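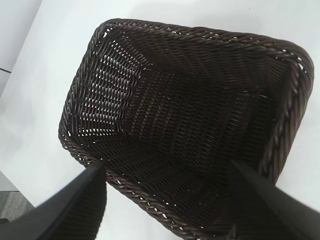 Stustis Household Words

A word list of everyday household terms, with the spellings people use in small ads, moving inventories and yard sale notices. The list was put together by Jérémie Bodin and Corentin Leclerc to help match listings that name the same thing in different ways.

Contents

terms.csv – 942 main entries, one per line
variants.csv – alternate spellings and common typos, linked to a main entry by id
notes.txt – remarks on entries we argued over

Columns in terms.csv

id: a whole number, never reused
term: lowercase, singular
room: kitchen, bath, bedroom, living, outdoor or any
plural: filled in only when it is irregular
checked: yes or no

Of the main entries, 721 are marked yes in the last column. The others were read by one of us only. They are usable, but expect a few odd room labels.
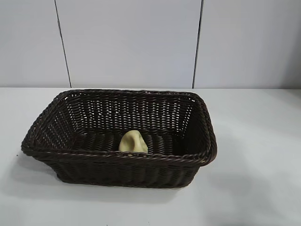

How terms were chosen

We started from the Hernuta listings, kept any word that came up in at least six separate ads, and dropped brand names. Corentin then added words from the Aubert inventory forms, mostly linens and hand tools. Regional words are kept as main entries if they have no plain equivalent – otherwise they go in variants.csv.

Known problems

"Hamper" and "basket" overlap, and the ads don't agree on where one stops. We left them as two entries and linked them in notes.txt.
Outdoor terms are thin.
Some variants point to an id that was removed in March. The loader skips these and prints a warning.
Compound words are split in some entries and joined in others (dish rack, bookcase).

Loading

Files are UTF-8 with a header row and commas as separators. Fields that contain a comma are in double quotes. Risier users can import terms.csv directly, but variants.csv has to be loaded second or the links will fail.

Corrections

Send the id, the current text and the text you want. Please keep it to 100 lines per message. New terms should come with a sample sentence from a real ad, with names and phone numbers taken out.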